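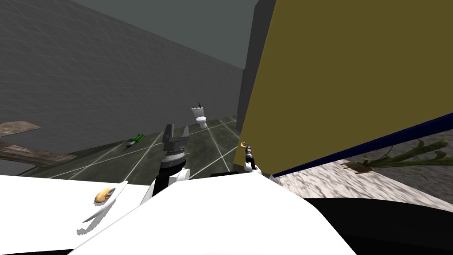

## Tilted head camera and a planner that refuses to reach the floor

**grout_line** wrote:

Evening all. I've been putting a bathroom tidying task together in simulation for Drernier, our little in-house planning stack, and I've got myself in a knot. The job is simple enough on paper: find the green bottle lying on the tiles, pick it up, put it on the marble counter near the plant. The arms come up nicely, and then the planner tells me there's no collision-free path and sulks.

My hunch is the head pose. As you can tell from the render, the view is rolled well over, and the robot's own white body fills most of the bottom of it. I ran 3,360 planning queries overnight (I do love an overnight run, you come down in the morning with a cup of tea and it's all waiting for you) and the failures bunch up whenever the head is rolled like this. Has anybody met this before?

**ollie_kinematics** wrote:

Oh, I've been there, and you have my sympathy! My money is on the self-filter. If the casing isn't being masked out of the depth image, the planner will think there's a great white obstacle sitting right under the wrists. Have a look at the occupancy map with the filter switched on and off, and see whether the blob follows the head round.

Also, what's that little beige and brown thing perched on the body? If that's a loose object from the scene, your filter won't know about it at all.

**grout_line** wrote:

Well spotted. I think it's from the clutter spawner, which scatters things with no regard for where the robot is standing. There's a plank over on the left that looks to be hanging in mid-air too, so I wouldn't put anything past it.

**marmalade_mpc** wrote:

I'm going to disagree with the self-filter theory, kindly I hope. I'd fix the scene first. If planks float, then either physics hasn't settled when you take your first image or something has no collision shape, and both of those will give you nonsense further down the line. We use Grondura for scene checks and it lets everything fall for 2 seconds before the robot is allowed to do anything. It's dull, but it saved us weeks back in July.

**ollie_kinematics** wrote:

Settling is good practice, I agree, but it doesn't explain why the failures go with head roll. A floating plank floats whichever way you look at it.

**marmalade_mpc** wrote:

It does if the planner only knows about what the camera has seen! Roll the head and the plank comes into view, keep it level and it may never get into the map.

**ollie_kinematics** wrote:

Hmm. All right, that's fair. I still want to see the map.

**tin_badger** wrote:

A small aside: the two grippers in your render aren't the same. The left is a chunky two-fingered one and the right is ever so slim. Are you using one collision model for both? I did that for a whole month and was very cross with myself.

**grout_line** wrote:

Ah. Yes. The right arm has been carrying the left one's collision model, and I'm blushing as I type. I swapped it over and reran a small batch, and 6 of the 7 poses I'd saved as hopeless now give a path. The last one still fails, and there the map shows a lump just where the beige thing sits, so I owe ollie a drink as well.

I'll put the settling step in tomorrow and do the full run again before I touch the head pose. Does anyone have a mask that copes with curved casings? Mine leaves a rim of stray points all round the edge.

**ollie_kinematics** wrote:

Pad the mesh by a couple of centimetres before you project it, and check the timestamps on the head joint while you're in there. I'll dig out my config and post it here tonight.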